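Last updated: November

Whitcombe Makers forum > Student projects > Pet feeding challenge

twoarms_trelier
Evening all! Our club has picked the pet feeding task for the Vustovard student round — two arms, a bag of food, a scoop and a bowl. The plan is one gripper holds the bag and the other does the scooping, and I've been driving it by hand to collect runs. We've got up to 100 so far and I'm properly hooked.

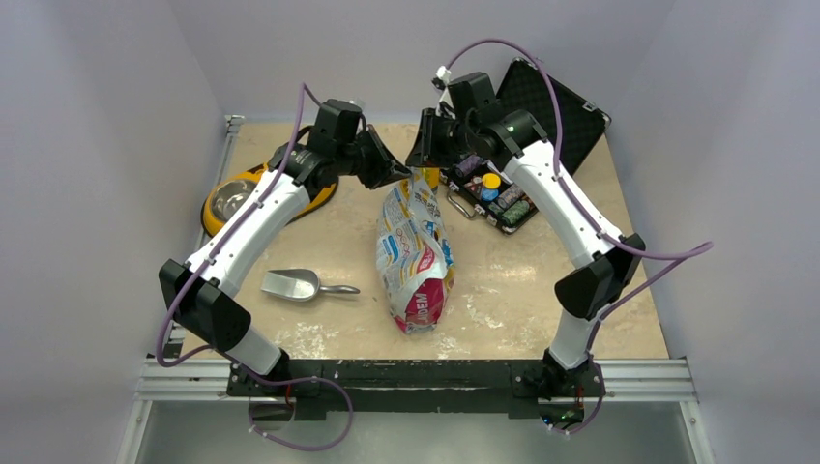 My worry is the bag. It never lies the same way twice, and I can't decide if we should decant the food into a stiff tub and make life easier for ourselves.

mossybolt
Tub, every time. We did 355 runs with a floppy pouch last year at Zunham and I'd throw most of them out now. Get the scooping right first.

kettle_and_cog
Not sure I agree! The rules say packaging as bought, so you'd be training for a task you won't get marked on. Keep the bag and move it about a bit between runs.

mossybolt
As bought, yes, but it doesn't say you can't practise with something else. 80 decent tub runs and then swap over.

twoarms_trelier
Hmm, I can see both sides. I think I'll stick with bags but slow the grip right down. I've been going in at the edge of the packet with the fingertips nearly closed, and I want to try it a bit wider (and swap the packets over more often).

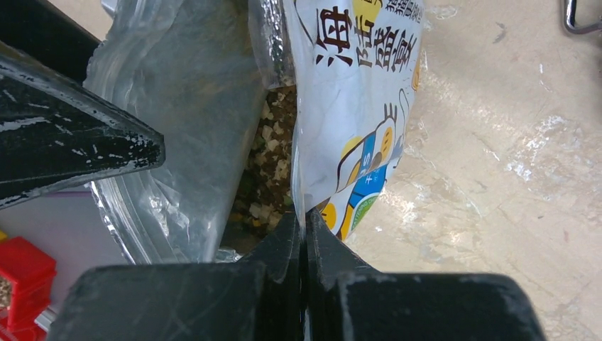

Re: Grip width and scoop angle

kettle_and_cog
Wider is good. Post your settings when you've had a go — I'm still fiddling with my scoop angle.

Contact the moderators | © Whitcombe Makers | Back to top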